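Dirkum Hand-Held Gripper Kit, Club Edition
Item no. 2547
Supplied by Pravetti Education

Price: £485 per kit, excluding VAT
Availability: in stock, next school delivery run in December

The Dirkum is a two-finger hand-held gripper for secondary school robotics clubs and first-year project groups. Pupils hold the tool, carry out a pick-and-place task by hand and record it from the tool's own viewpoint. The recordings can then be sorted, labelled and used in the Mamo workbook exercises.

Contents of the kit
Gripper body with two black fingers, fitted
4 spare finger pads
Hex key and fixings
Mamo workbook, one printed copy
Licence for Dimiren recording software, 3 computers

A laptop is not included. Dimiren runs on most school machines, but the installer needs administrator rights. Ask your IT department before the first session.

Use in class
The workbook starts with single objects on a plain table. Light objects with an awkward shape are introduced early, as pupils have to decide where to close the fingers. A shuttlecock can be taken by the base or by the skirt, and the two approaches give different results with the same closing force. Soft balls, bottle caps and whiteboard pens are also covered. The workbook includes a blank task sheet for objects chosen by the club. 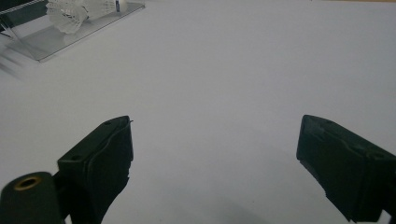 Fingers open over the table, shuttlecock on its clear stand at upper left.

Clear stands, shuttlecocks and other task objects are not part of the kit. Any stable stand may be used, provided that it does not slide when the fingers touch it. A matt table surface is recommended. Glossy worktops produce reflections that make the recordings harder to label.

Competition use
The Dirkum may be used for the practice rounds of the Dimiren Schools Challenge. Teams entering the automated round need a separate arm and the mounting plate, item no. 2551. The finger geometry is the same in both cases, so recordings made by hand remain usable.

Care
Wipe the fingers with a dry cloth. Do not use solvent on the pads. Check the finger screws before each session and replace any pad that has started to lift. Store the gripper with the fingers open.

Warranty and support
Two years on the body. Pads are treated as consumables and are excluded. Technical questions from schools are handled by Zinash Gebremichael at Pravetti Education. Please quote the item number and the software version.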